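Farkia Robotics Forum > Student Teams > Sidewalk Delivery Class

Thread: Our planner hates grates. Season rules question inside

gearmouse
We're the Caltulville Community College team, second year in the delivery class, and we have spent most of the semester teaching a virtual cooler on wheels to be brave. It drives fine in the parking lot map. Put it in the city map and it stops dead at every metal grate like it has seen a ghost.

Rules question. Section 4 says the robot must "remain on walkable surface." Does a sidewalk grate count? Our software lead says yes, our safety lead says no, and they share a desk, so you can imagine.

plinko_53
Counts. People walk on them. Last October a team got docked for going AROUND one and clipping the curb.

tallboots
Depends which judge you draw. I've seen it scored both ways and I've complained both ways.

gearmouse
Great, so it's weather.

oldservo
Rules aside, why does it stop? Is it the depth side or the segmentation side?

gearmouse
Segmentation. We trained on the Kutodix starter set, and as far as we can tell the starter set believes all dark rectangles are holes. We logged 200 runs on the city map and 29 finished. The other 171 are a robot thinking about its life.

plinko_53
29 out of 200 is better than our first year. Our first year we spawned inside a mailbox and stayed there.

tallboots
Unpopular opinion, but stopping is correct. If a real robot isn't sure about a dark patch, I want it to stop. You're all tuning for points.

oldservo
It's a competition. Points are the thing you tune for.

tallboots
And then some of you graduate and build the one that rolls over my foot.

gearmouse
Before this turns into the ethics thread again (that one's still pinned, it's 1967 posts long, please go enjoy it), I should say grates aren't the only problem. Shadows are the bigger one. We have a script that tags where the robot gave up, and the block with the bus shelter is the worst place in the whole map by a mile. Sun comes down one diagonal strip of pavement and the rest is dark. The robot loves the strip. It'll line up with that strip like it's a runway, and then it has the grate on one hand and the curb on the other and it quits.

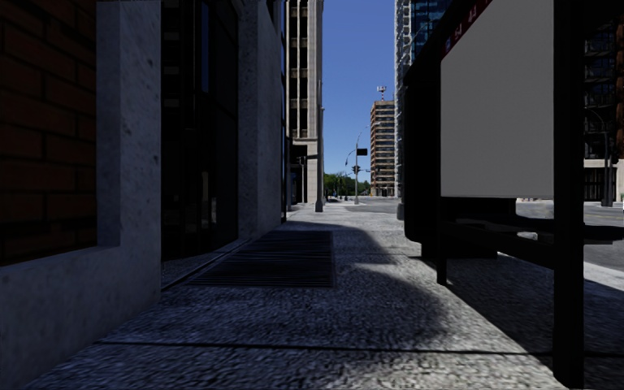 oldservo
Try randomizing the sun angle before you touch the network. We did that on the Triantafyllou stack and the shadow edges stopped reading as curbs after a couple of nights of training. Grates took longer. For those we had to hand label, and I don't recommend it as a hobby.

gearmouse
How many nights is a couple? We get the lab machine from 9 to whenever the building alarm goes on.

oldservo
Four. Maybe five. One of them was a crash.

plinko_53
Disagree on the order. Fix the labels first. If you randomize the sun with bad labels you get a robot that's wrong at all times of day.

oldservo
We did it sun first and placed.

plinko_53
You placed sixth.

oldservo
Sixth is a place.

tallboots
Does the map let you lower the max speed near low confidence areas? Creeping beats stopping, and I can live with creeping.

gearmouse
It does, we just never used it because the clock penalty scared us. Ran the numbers at lunch and the penalty is less than a did-not-finish, so that's a bit embarrassing for the whole team.

Update 4/16/25: capped the speed on that block, left the labels alone for now. It crept over the grate twice and then parked itself against the shelter post. Safety lead wants that logged as a stop. Software lead wants it logged as parking. Still need a ruling on Section 4 if any judges read this.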